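Dimum Compartment Box: Set-Up Guide
Section 3. Placing and preparing the box

Read this section before you put anything in the compartments. The steps are the same for all boxes in the Dimum range with see-through walls, including those sold under the Neltberg label.

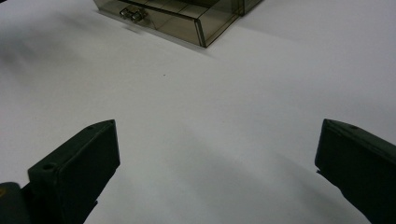 Reading time: 8 minutes

3.1 Choosing a surface

1. Pick a flat, level table. A plain, light-colored top is best, as small parts are easy to spot if they get away from you.
2. Wipe the top with a barely damp cloth and let it dry.
3. Set the box near the far side of the table. Leave the area in front of it free for sorting.
4. Press lightly on each corner of the box. If it rocks, move it to another spot or level the table.

Note: The smoky brown plastic is translucent. It softens the look of the contents but does not block light. Keep items that fade in sunlight somewhere else.

Caution: Do not place the box within 20 inches of a heater or stove. The walls can warp, and warped walls are not covered by the warranty.

3.2 Using a work board

A board protects the tabletop and gives you an even color to work on. Any rigid white board will do. Ikow sells one as part no. 581.

1. Lay the board on the table and check that it does not overhang the front.
2. Place the box on the board, centered left to right, close to the far edge.
3. Turn the box so that a long side faces you.

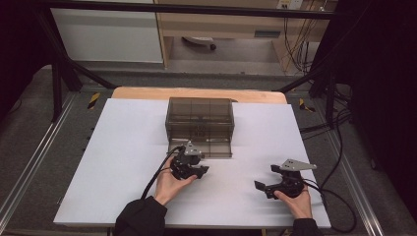
Figure 3-2. Box centered near the far edge of a white board on a light wooden table.

3.3 First cleaning

1. Take everything out of the box, including any packing paper.
2. Wash with lukewarm water and a drop of dish soap. Use a soft brush along the ribs between compartments.
3. Rinse and let it air-dry fully before closing the lid.

Caution: No dishwasher, no alcohol, no scouring powder. These leave a haze on the plastic that will not come off.

3.4 Filling the compartments

1. Start with the heaviest items and spread them over the whole box.
2. Keep the contents below the tops of the dividers.
3. Close the lid without forcing it. If it does not sit flat, remove items until it does.

Note: The maximum load for each compartment is 300 grams. For labels, see Section 4. The Evangelista label sheets fit all sizes.

Guide revised 6/8/20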